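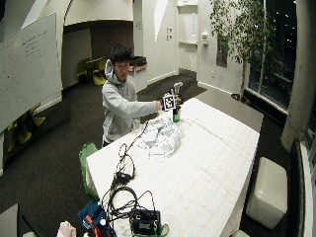

What do you do with a long table that has turned into the place where everything gets put down? You clear one end completely, wipe it, and don't let anything come back until it has somewhere else to live.

That was the opening advice at the first Table Evening of the year, held in the upstairs room at Lehner in March 2024, and it went down a treat. People came straight from work, some with shopping still on their arms, and stayed until well after dark talking about cables, tablecloths and the bags that gather wherever there is a flat surface.

The evenings are the idea of Edeltraud Fankhauser, who ran the haberdashery on the ground floor before she handed it over to her niece. She has kept the big white tables upstairs going as a shared workspace ever since, and she has strong views on how they should be left.

"A table is for the thing you are doing now," she told the room. "If you did it yesterday, it belongs in a cupboard."

The white cloth on the long table got plenty of attention. Fankhauser likes a cloth on a working table, even a messy one, as small parts show up well against it and you can lift the whole thing off for a wash. Crumpled fabric was her next subject. She would sooner see a piece folded badly than left in a heap, and she showed a quick fold into thirds and then in half that several people had mastered by the second go. It works for tea towels, dust sheets and those awkward lengths of lining that slither off every shelf.

Then came cables, and this is where the evening really took off! Everybody seems to have a drawer of black leads at home, and everybody had a theory. The method that won the room over was the loose over-and-under loop, tied with a scrap of ribbon and never wound round the hand or elbow. Longer leads get two ribbons. Fankhauser writes what each one belongs to on a strip of cotton tape and stitches it on – paper labels fall off, she says, and then you are back where you started.

There was a lively five minutes on bags. Should a bag ever go on the table? Fankhauser says never, and wants hooks put up along the wall by the stairs. A fair number disagreed, pointing out that the floor is carpeted and dark and that things get trodden on. The matter was left open, although the hooks have been promised either way.

Small bottles were the last topic. Glue, oil, cleaning fluid, hand cream: they should stand together in a tray, caps on, labels facing out. Stray caps go in a saucer, and whatever is in the saucer at the end of the month goes in the bin with its bottle.

The room itself is worth the climb. The building dates from 1911 and used to be a glove warehouse, and on a clear evening the lights of the town are scattered right across the big window. The green chairs are comfortable, and the white cube seats are handy to pull up when somebody wants to show you something.

Wavinska, the reading group that shares the floor, has offered 2 of its tall cupboards for the cloths and cables, which should make a big difference. The fund for shelves stands at 388 euros after the raffle, and the first set will go on the wall nearest the door.

The next Table Evening is planned for May, when the subject will be sewing boxes and how to sort buttons without losing your temper. Entry is free and there is tea. Bring one tangled thing from home and, if you have any to spare, some ribbon. Names can be left at the counter downstairs during shop hours.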